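Navwood Home Tasks Project
Progress report to the Sowa Fund
Mar 31, 2019

1. Purpose of this report

This report describes the work done under the Sowa grant since August. The question of the grant is simple to say: can a machine do the small chores of a home or a shop floor at a level where a person would be glad to leave it alone with the work? We try to answer without making the result look better than it is. The short answer is that some parts of some chores are possible now, and the complete chore is mostly still not.

2. What we planned

In the proposal we named 2 chores. The first is tidying a table, which means that everything that does not belong on the table goes into a bin. The second is restocking a small shelf in a shop, with packets and boxes of different kinds. For each chore we promised to collect demonstrations made by people with hand-held grippers, to train a control program from them, and to test this program on the arm at Navwood.

We also promised a comparison with the older method, where an engineer writes the steps by hand. The Odent software was used for this part, as agreed.

3. What was done

The collection of demonstrations for the tidying chore is finished. We have 800 of them that passed our check. A demonstration passes when the object is fully inside the bin at the end and when the movement has no long stops in it. The second rule was added after the first weeks. Persons who are new to the gripper stop often to think, and the program was learning to stop as well.

For the shelf chore the collection is behind the plan. We have 100 demonstrations that pass. The main cause of the delay was the shelf itself. The first one was too deep for the gripper, so the hand of the person touched the edge before the packet was in its place. A new shelf arrived late and the work could start again only after that.

4. Results for tidying

The control program is good with objects that stand up a little from the table and have a clear shape. Boxes and firm toys are picked up well, also when they are turned in a direction which the program did not see before. We were pleased with this, because the hand-written steps fail here quite often.

Soft bags are more difficult. The fingers close on the film, the film slides, and the bag is left where it was or is dropped on the way. When a person makes the same movement, he feels the slip and closes more. Our arm has no such feeling at present. We think that a simple force sensor would help, and we ask about this in section 7.

Flat and thin objects are the weakest point. The program comes down beside them, closes on nothing and goes to the bin with empty fingers. It does not notice that it carries nothing. For the owner of a home this would be the most annoying fault, as the machine seems busy and the table stays the same.

5. What a real table looks like

In the proposal we wrote that the test objects would be "typical household items." We now understand that this was not precise enough. A set of clean blocks gives good numbers, but it says little about a home. We therefore changed to mixed objects, with soft and hard things in the same bin, and with other things lying near it.

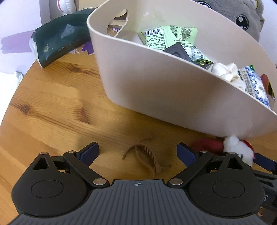 Reading time: 4 minutes

The brown hair clip on the wooden table is a good case for the difficulty. Its color is nearly the color of the wood, and it has a row of narrow teeth, so the choice of where to hold it matters. The snack package and the other packets in the bin bring another question. Printed film can be shiny, and a shiny surface looks different from each side. The soft toys are easier to notice, but the cloth gives way under the fingers and it is not always clear when the grip is enough.

The rim of the bin also needs attention. A person lifts the hand over it without thinking. The program learned a path that is often too low, and the object touches the rim and falls outside. We are now adding demonstrations where the bin stands at different angles to the person.

6. Changes to the plan

We propose to move 20 hours of arm time from the tidying tests to the shelf tests. The comparison with the hand-written steps will be made for tidying only, unless the fund prefers otherwise. The cost of the project does not change.

The visit to the Vindotar store is kept in the plan, but later than written. We do not want to bring the arm to a shop floor before it can notice an empty grip – the staff would have to watch it all the time, and then there is no saving of work for them.

7. Requests to the fund

We ask for permission to buy a force sensor for the arm from the money left in the travel line. We also ask for a new date for the shelf report, after the August break.

8. Next steps

The next work is the check for empty fingers, then the new demonstrations with the turned bin, then the first full shelf test. The data list and the expense table are sent separately.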